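Bins, Totes and Cords – Quick Tips From the Back Workshop
Posted by Danilo Sarmiento, 25 August 2023
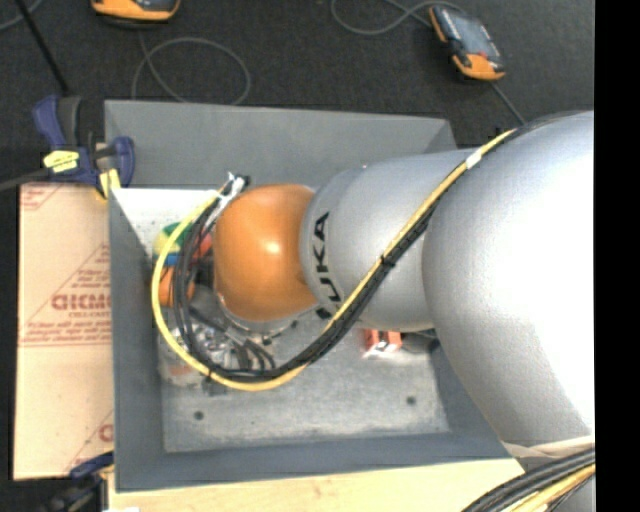 Bins first, cords second, then the odds and ends people wrote in about. Short one today, the Avau order is half packed and I still have to sweep. Buy bins with straight sides if they live on a shelf. Buy bins with sloped sides if you have to reach into them all day. Walls that slope inward going down, same as the gray one in the photo, let you scoop with your hand and your knuckles don't catch at the bottom corner. You lose a bit of floor space. Worth it. A matte inside is easier on the eyes too, small parts show up better under a shop light than they do in shiny plastic. And scuffs on the floor of a bin are fine, leave them, scrubbing with steel wool only makes more places for grit to sit.

CLEANING A BIN THAT HAS HAD PARTS IN IT
Tip it out first. All of it. Then a dry brush, a soft one, corners before the middle. Vacuum if you have a narrow nozzle.
After that warm water and dish soap, a rag, wipe, rinse, stand it on end to dry. Don't stack them damp. I did that in July with a whole column of Buker totes and had to pry them apart with a paint stirrer.
Oily bin – sawdust or cat litter overnight, then soap. Works on the floor too.
Sticker residue – cooking oil on a paper towel, ten minutes, wipe, then soap again or the next label won't stick.

FASTENERS IN THE BIN FLOOR
Some bins are screwed or bolted down from the inside. Check the heads now and then with a finger. If one stands proud, small stuff will hang up on it and you'll think the bin is empty when there's a washer hiding behind it. Low round heads are best. A dab of paint across the head and onto the floor tells you right away if it has turned.
Don't overtighten in plastic. Snug and then stop.

CORDS AND CABLES
The part everybody asks about.
Leave a loop wherever something bends or swings. A big lazy one, like the yellow cable has up there. A tight cable at a joint gets pulled at the connector end every single time, and the connector is what costs money.
Run the thin ones alongside the thick one and tie them together. The fat cable does the carrying and the skinny ones ride along. Tie at the middle of a long run, and again near the bottom of the loop. Not too tight, you should be able to twist the tie with two fingers.
Black ties for anything near a window or outdoors, the clear ones went brittle on me in one summer.
White tape on a colored cord makes a good flag. Write on it with a laundry marker BEFORE you wrap it. I wrap first every time and then try to write on a curve.
Trim the tie tails. Flush cutters, not scissors. Scissors leave a point that will open up the back of your hand.
Extension cords – over-under coil, hook and loop strap, hang on a wide peg. A nail puts a kink in it.

LABELS
Front and one short end. Never the lid, lids wander.
Big letters, one or two words. "HINGES" beats "misc. cabinet hardware brass and other".
If the label goes on something tall and narrow, run the letters bottom to top and do them all the same direction, so you only tilt your head one way going down the row.
I number mine as well. Bin 11 is drawer slides, bin 13 is casters, bin 68 is a long story. The numbers go in a notebook by the door. The Istari labels hold up ok in the cold, paper ones under packing tape go yellow but you can still read them.

WHERE TO PUT THE BIN
Waist height if you use it daily. Heavy ones on the bottom shelf, no exceptions, even if it messes up the numbering.
Back wall taller than the front helps, things you toss in stay in. If yours is flat all around, stand it against the wall and you've got the same thing.
Leave a hand's width between bins. You will want it when you're wearing gloves.

FROM THE MAIL
Reader wants to know how to get the smell out of a tote that had fertilizer in it. Baking soda paste, leave it a day, rinse, then sun. Second round if needed. After that give up and keep fertilizer in it.
Another one asks if the Srisuk shelf brackets will take full bins. Depends on the wall more than the bracket. Find the studs. I loaded mine to 205 pounds across the whole shelf and it's holding, but thats into studs with long screws, drywall anchors are a diffrent story.

Next time: sharpening, and what to do with all those half tubes of caulk.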